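The slow grip

For most of November, the two-armed packing cell at Pullham had a fault that nobody could reproduce on request. The left gripper would close on a phone, lift it, hold it for several seconds and then let it slide. No alarm was raised. The log recorded a good grasp each time.

Roya Soltani, who runs testing at the Idstead site, pulled 182 cycles from the log and found 19 slips. All of them came in the step where the left arm holds the phone and the right arm brings the charging cable to it. Cycles without a cable were clean.
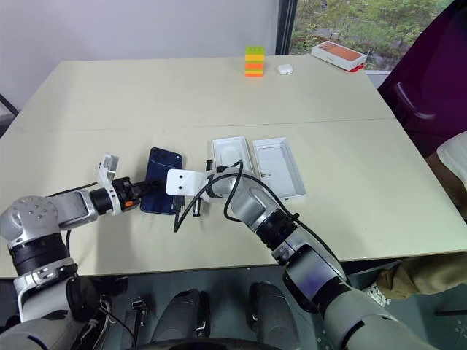
Phone in the left gripper, charging cable looped over the right arm, at the Idstead test table.

The cable was the first suspect. A loop lying over a moving arm can snag, and a snag pulls on whatever the plug is touching. Lama Matar fitted a shorter cable and the slips continued at the same rate.

The cause was in the force setting. The Zürcher controller reduces grip force after five seconds of holding to keep the motor cool. The packing steps had always finished inside that limit. The cable step ran longer, and the plug was pushed against the phone just after the force had dropped. The grasp check had already passed by then and was not run a second time.

"The software did what the manual said," says Matar. "We had read the manual for a different job."

The safety side took longer to settle. People often sit within reach of the table during trials, and a dropped phone is a minor hazard. An arm that carries on as if it were still holding something is a larger one. Soltani's report asked for a stop whenever jaw position changes by more than 29 per cent of its set tolerance during a hold.

That change is now in place at Idstead. Pullham will get it once the older Saden jaws have been replaced.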